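3.2 Kitchen counter set-up

The Talosero task set was written by the second-year group and run on a single arm over a mock kitchen counter. Everything stays on the counter during a run - toaster, toaster oven, boards, tray - since the Stadow rules ask for a "lived in" work area and we lost marks for tidiness last February. Fig. 1 gives the layout from overhead. The plate sits on the large bamboo board, to the right of the arm, and holds the watermelon, banana and lemon pieces used in tasks 1 to 4.

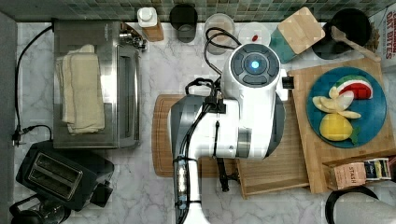

Figure 1. Counter layout, overhead view. Fruit plate on the bamboo board, right.

3.3 Data and grading

We recorded 844 demonstrations in total. After throwing out bad starts and runs with dropped log files, 400 were kept for training and 249 for checking. The rest not used. Three students drove the arm, mostly evenings, which probably shows in the data (see 5.1). Grading was done by Chaimae Ashour from the video alone, without knowing which policy was running. A run passes if the named fruit leaves the plate and nothing else does.

All the fruit is soft toy fruit. Real fruit was tried in the Fuentealba pilot and dropped, too much mess and the shape changes over a session. Soft pieces bring there own problem: they squash, so grip width tells you very little about wether the hold is good. Fig. 2 is a low view over the plate.

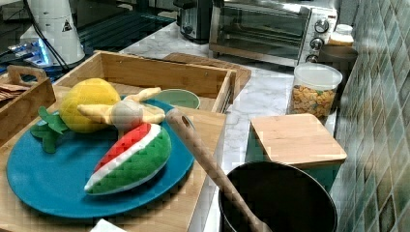

Figure 2. Low view across the plate, tray behind.

The banana was the worst item by a long way. Of the failed runs, 43 were banana runs, mostly the fingers closing on one flap of the peel and the piece swinging into its neighbour. Watermelon fine if taken across the wedge, poor along it. We did not fix the banana start pose - should have - so the Drultine baseline and ours can't be compared strictly on task 3. Numbers for tasks 1, 2 and 4 are in the next section.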